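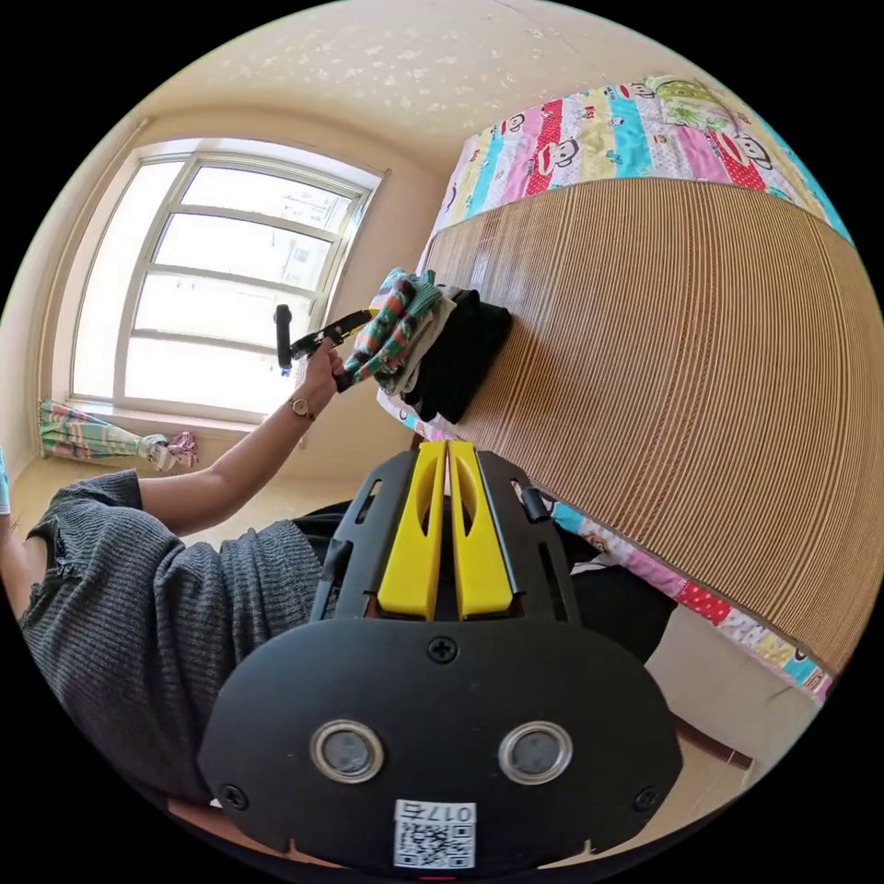 Does eating pasta the night before change how evenly amateur runners pace a half marathon? In our group it made little difference, and sleep and the first two miles mattered far more.

4. Pacing and pre-race habits

4.1 Runners and route

All runners came from the Drelwood club. 50 signed up, 22 finished both races with a full log and a usable watch file. The rest dropped out of the analysis for the usual reasons: lost files, sore calves, one wedding. Ages not matched. Mostly people who run three or four times a week and have done the distance before.

Same course both times, the Tresach river loop, flat apart from the ramp up to the old rail bridge. Watches set to record splits every mile. Runners wore what they normally wear and started where they normally start. Music allowed on the river path but not on the road section, club rule, so we could not test music properly and did not try to.

4.2 Dinner and breakfast logs

Each runner kept a food log for the two days before each race. For race one they ate as usual. For race two they were asked to eat a pasta or rice dinner, no later than seven, and nothing new at breakfast. Compliance was decent. A few swapped in potatoes, which we counted. One pizza, also counted after some discussion between Krajčí and Procházka.

Breakfast was messier. Coffee was supposed to stay the same across both races and mostly did. Gels were not controlled, runners carried their own and wrote down the mile they took them. Some wrote down the flavor instead.

4.3 Splits

Pacing was scored as the gap between first-half and second-half time. A small gap means an even race. We also looked at the last three miles on their own, because that is where people in the club say they fall apart.

The dinner change did very little to either number. Runners who went out too fast in race one went out too fast in race two, pasta or not, and they paid for it at the bridge both times. Those who held back through mile two kept a steadier pace to the end, and this held for the slower runners as much as the faster ones. Sleep the night before the last full day of rest was the only log item that moved with pacing in any clear way. Sleep the night immediately before the race did not, which fits with what most of the runners already beleived.

Figure 4. Gap between first-half and second-half time, race one against race two, one point per runner (plot in the print version). Points on the diagonal are runners whose gap did not change.

Two points sit well off the diagonal. First is a runner who stopped 300 yards before the bridge to retie a shoe and then sprinted. Left in. Second had a stomach problem in race two and walked part of mile nine. Also left in, taking either one out does not change the picture.

4.4 What runners said afterward

Short interviews by Hrnčiar at the finish, longer ones by phone in October. Most runners felt that the pasta dinner had helped, including several whose splits got worse. Feeling well fed and running evenly seem to be seperate things, and the logs cannot tell us much about the first one. Several people said they liked having a plan for the evening and would keep it.

4.5 Limits

Small group, one course, no random order. Race two was cooler and less windy, and everybody had run the route before, so some improvement would be expected anyway. Food logs are self-reported, portion sizes are guesses. We asked for bowls, not grams. A larger sample, 200 or so finishers from more than one club, with the dinner order mixed, would settle the question better than this one can. Danko is drafting the log sheet for that now, with a proper box for gels and the mile number printed next to it.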